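Search tickets
Go
Advanced search

Ticket 51: wrist camera episodes, drive fixture, Trekach cell
Last updated 26/07/2019
Opened by: Radomir Dimitrov
Assigned to: Elango Venkataraman
Status: Open

Radomir Dimitrov wrote:
The policy trained on the June episodes goes for the fixture and then stalls short of contact. Same behavior after a retrain. The Pinto folks say it needs more examples and want us to record another batch. I'd like someone to tell me why more of the same would help before I give up the cell for it.

Elango Venkataraman wrote:
Checked the obvious things first. Camera and joint timestamps line up in every episode I opened. Gripper state is being logged. Restarted the recorder, no change. I still think this is a coverage problem. Most of the demos start from nearly the same pose, so the model has very little to go on once it drifts.

Radomir Dimitrov wrote:
"Coverage" was also the answer last time. What would convince me is a look at what the wrist camera gets near contact. The approach comes from underneath, so the ceiling lights are in view, and the gripper itself takes up a lot of the picture.
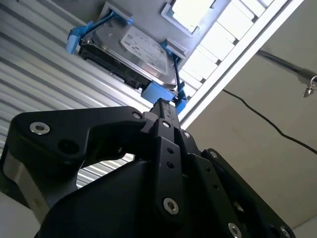
If the model is keying on the light fixture to work out where it is, new demos in the same spot will teach it to do that more firmly. Has anyone tried the held-out episodes with the background masked?

Sinan Güneş wrote:
Tried it on 4 held-out episodes. With the background masked, the predicted motion changed a lot in 2 of them and hardly at all in the others. I wouldn't hang anything on a sample that size, but it doesn't clear the lights either.

Separate thing: the operators don't agree on what ends an episode. Some stop recording when the fingertip touches the blue bracket, others back off first. Both are labeled "success." That could give you a stall all by itself.

Elango Venkataraman wrote:
Fair. I hadn't looked at the end labels. Will relabel by hand, with touch and retreat as separate phases, and retrain on the existing data before we record anything new.

Radomir Dimitrov wrote:
Fine, do that first. Please don't change the start poses in the same run or we won't know which one did it. Leaving this open. I'm not accepting a lower training loss as a fix, I want to see it reach the bracket on the real arm.

Recent tickets
Recorder drops last second of episode on manual stop
Nirnham export: joint order does not match log header
Fernport cell: operator login expires during session
Request from Florencio Villanueva: written rule for discarding bad demos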